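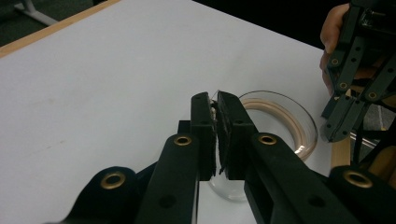 Werside Shared Workshop / Grippers and Small Mechanisms bench

Notebook, January, 4.30 pm onwards

Pair two is together. Pair one has been together since before the holidays and has developed opinions, mostly in the left finger, so today was meant to be a straight comparison: same table, same glass, same thin stuff to pick up, swap hands, see which pair sulks.

Printed parts all came off the machine flat this time. The fingers went up to 114 mm from pivot to tip, which is 9 mm longer than the old drawing, and I have now updated the old drawing instead of writing on it in biro. The brass rings in the arms went in square except one, which went in square after I took it out again and said something to it.

The pads are the current problem. They meet nicely along most of their height and then part company at the very tips, where I want them. With a pencil you'd never notice. With anything thin the grip sits lower down and the top of the piece can swivel, so you arrive over the bowl with your strip pointing at the wrong wall. Closing harder makes it worse, as the arms bow a little. I spent longer than I'd like proving this to myself.

Things tried, in order:
Shim of card behind the left pad. Better.
Shim behind both. Worse than none.
Shim behind the left pad and the right pad moved up 2 mm. Best so far, and it looks dreadful.

Glass was a deliberate choice and I am sticking by it. Clear on white is miserable for judging distance, and the rim is the first thing you clip if you come in too low. An opaque tub would have flattered us. The tub is still on the shelf should morale require it.
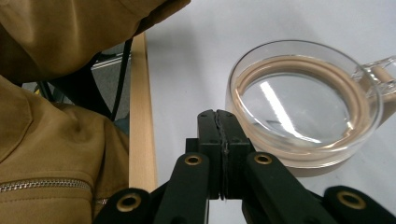

The other thing to sort out is the approach angle. Coming in from the near side is fine until your wrist wants to be where the table edge is, and then you lift your elbow and the tips drift. The person on the opposite side has it easier, or says so. I'd like to try the whole thing again standing up, and with the table turned so the long edge isn't against us.

Linkage play: measured on pair two only. There's less of it than on pair one, but it all lives in one pivot, lower right. I've put a dab of paint on that one. Please don't tighten it before I've had a chance to compare, however much it offends you.

Codemach logging script ran without complaint for once. It still writes the left gripper's opening into the right gripper's column if you plug them in the wrong way round, so plug in left first. The proper fix is on my list, below the improper fix. I set it to stop itself after 300 seconds a go, and that's plenty.

Zapata board (the spare) is still in its bag. Pads: Sanico sheet is nearly finished, there's enough for one more pair if whoever cuts it doesn't start from the middle — I have marked the edge to start from with an arrow, and a second arrow pointing at the arrow.

Next time: reprint the right pad holder with the offset built in, throw away the card, measure pair one properly, wipe the table down before starting. Calipers want a new battery.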